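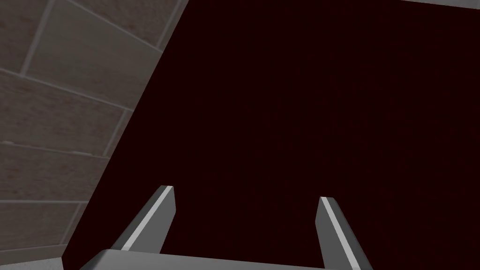

Stone traffic from Raldale Quarry resumes after loop relaying

Loaded stone trains have begun running again from Raldale Quarry to the Jandmont terminal following the relaying of the down goods loop at Kolluslow. The first departure under the revised timings ran on 7th February, formed of a single locomotive and 18 bogie box wagons, and was recorded passing Kolluslow 4 minutes early.

The loop had been out of use since the middle of January, when a track inspection found gauge spread on the curve at the north end. Trains were held at the quarry sidings during the closure, and a limited quantity of stone was moved by road to meet orders already placed. The work covered the replacement of timber sleepers with concrete, new ballast throughout and the renewal of one set of trap points. The points at the south end were replaced under an earlier contract and needed only adjustment.

Asfaw, the haulage operator, has taken the opportunity to change the pattern of workings. Until January the quarry dispatched trains in the early morning and late evening, with the empties returning the same way and often meeting the loaded train at Kolluslow. Under the new plan both loaded departures leave before midday and the empties return after the afternoon passenger peak. The loop is now used mainly for regulating, and booked crossing moves there have been withdrawn.

Standard load remains 18 wagons, although the loop can hold a longer formation than before. Its usable length has gone up by 82 metres as a result of moving the exit signal closer to the junction. Soudabeh Mazandarani, planning manager at Asfaw, said longer trains would not be introduced until the discharge road at Jandmont had been extended.

"The loop was the first restriction and the terminal is the second," she said. "At present a train of more than 18 would have to be split on arrival, and the time lost in shunting would cancel out most of the gain. We have asked for the extension to be considered with the drainage work already planned there."

Speed through the loop is limited to 8 mph for the time being while the ballast settles. The restriction will be reviewed after a further tamping shift, for which no date has been published. Drivers have been told to expect the exit signal in its new position — it stands on the left of the line, beyond the farm crossing — and route refresher briefings have been held at the Asfaw depot.

The late evening path has been kept in the working timetable but is shown as running when required. It is expected to be used for wagon transfers to the repair shops, and for any stone train cancelled earlier in the day. There is no change to the arrangements for engineering trains collecting ballast from the quarry, which are planned separately and use the upper sidings.

Passenger services on the branch are unaffected by the speed restriction. The footpath crossing at Kolluslow, closed while the loop was being relaid, has reopened with new decking and signs.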